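Larkthorpe library clears out the cable drawer

Tuesday, July 12, 2022

LARKTHORPE -- The cable drawer at the Larkthorpe public library, which has not closed properly in living memory, closed on Friday. A second attempt on Monday confirmed the result.

The drawer sits under the long stone counter at the Briem Street entrance and has served as the town's unofficial retirement home for chargers, extension leads and anything else left plugged into a reading-room wall at closing time. By the library's own tally, taken for the insurance people and regretted soon afterward, it and two overflow boxes held 1434 cords. A good many of them fit nothing made in this century.

"I had a system," said Halfdan Hallgrímsson, who has run the front desk for 20 years. "The system was that I pushed harder."

Things came to a head this spring, when a patron asked to borrow a phone charger and was handed, after a considerable wait, a knot. She returned it the same afternoon, still a knot, and filled out a comment card. The card is now pinned up in the staff kitchen. 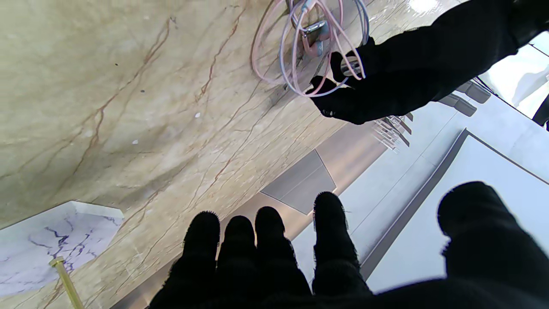 Sorting is done on the counter, the one surface in the building big enough for it, on the three mornings a week when story hour is elsewhere. The rules fit on an index card. Every cord gets untangled, wound into loops about the width of a hand and checked at both ends. Cords with a silver plug tip, like the one on the pale pink and lavender cable, go to the audio pile, where color counts for nothing and the plug is all that matters. Pink has done well there anyway. Black and gray cords are so plentiful that Hallgrímsson has stopped looking at them directly.

The beige marble, with its rust-colored veins, came out of the old Drastine Savings Bank when that building was gutted, and it has its critics. Thin brown cords laid down on it have a way of vanishing into the pattern. One was lost for most of a morning and found under an elbow.

What can be used again will be lent out like books, for a week at a time, from a rack by the periodicals. The library has set aside 600 cords for that purpose, each with a paper tag saying what it is for, or what the staff believe it is for. Late fees have been discussed. So has the question of what a late fee on a cable would be, and the matter was put off until September.

The rest goes to Nimard, the scrap dealer on the county road, which has agreed to take it by weight. A first load of 8 boxes left last week. Nimard sent back one box, which contained the library's own stapler, two umbrellas and the good scissors.

Residents who think a cord in the drawer may be theirs can stop by the front desk during opening hours. They should bring the device it belongs to. Descriptions such as "the black one" will not be accepted.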